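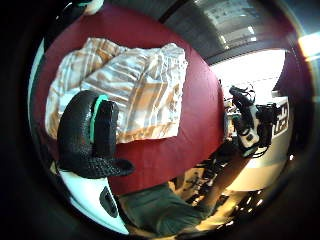
Adora folding cell: cable routing
Posted by Y_Edet, 14/01/2023
The wrist cable on the Adora cell has been replaced for the second time since commissioning. I request comments before the procedure is revised. Striped cloth on the dark red surface remains the standard test piece, and knit gloves are to be worn while handling it. The new cable failed after 432 cycles.

oreisinger wrote:
The cable is not at fault. Clamp 7 is set too tight. Please loosen it and leave more slack at the wrist.

Y_Edet wrote:
I must disagree. Clamp 7 was checked in accordance with the Flovska manual.

camer_service wrote:
The manual assumes the short arm. Run 100 cycles with the clamp open, then inspect the jacket.

Related topics
Adebisi gripper pads, replacement interval
Fault 9 after restart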